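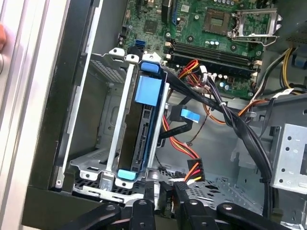

Predia Rusu
Process Engineering Lead, Pasora Refurbishing, Elosby site

Robot-assisted desktop teardown: questions from bench staff

Scope

Which jobs does the robot cell take over?
Repetitive removal work on desktop computers: hard drives in their carriers, memory modules and cable connectors at the drive end. Opening the case, first inspection and grading stay with the bench technician.

Does a unit need any preparation before it goes to the cell?
Yes. Disconnect wall power, remove the side cover and lay the case flat with the board facing up. Cable bundles stay tied. Cutting zip ties at this stage lets wires drift over the drive cage and raises the number of failed picks.

What happens to the drives?
Handling rules are unchanged. Each drive is scanned out of the unit and goes to the locked data cart. A technician signs for the cart at the end of the shift.

Who works on the processor socket?
Technicians only. Socket contacts bend easily and the cell has no approved routine for them. If the retention frame is open and the socket is empty, record "CPU absent" on the unit sheet and leave the frame as found.
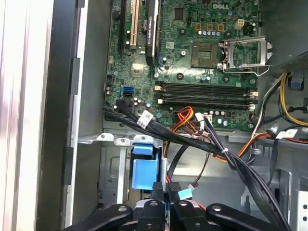
Jobs and training

Will bench positions be cut?
No positions are being removed at Elosby under the current plan. Each shift keeps 6 technicians. Two rotate through the cell operator role, and the rest handle inspection, grading and units the cell rejects.

How long is the training?
Operator training takes 83 hours, all paid and all during scheduled shifts. It covers restart procedures, fault codes, gripper changes and lockout. Technicians who don't want the operator role can stay on the bench at the same pay grade.

Is my work speed compared with the cell's?
No. Cell cycle times are logged per unit model. Bench times are not collected by the same system.

What counts as a rejected unit?
Any unit where the cell stops after two failed attempts at the same part. It is moved to the reject rack and finished by hand. In the February trial the cell processed 2000 units and rejected 128.

Can I reach into the case while the arm is paused?
No. A pause is not a lockout. Turn the key switch to OFF, remove the key and keep it with you until your hands are clear.

Where do I report a problem with a routine?
Use the change request form at the cell terminal. Include the unit model and the fault code.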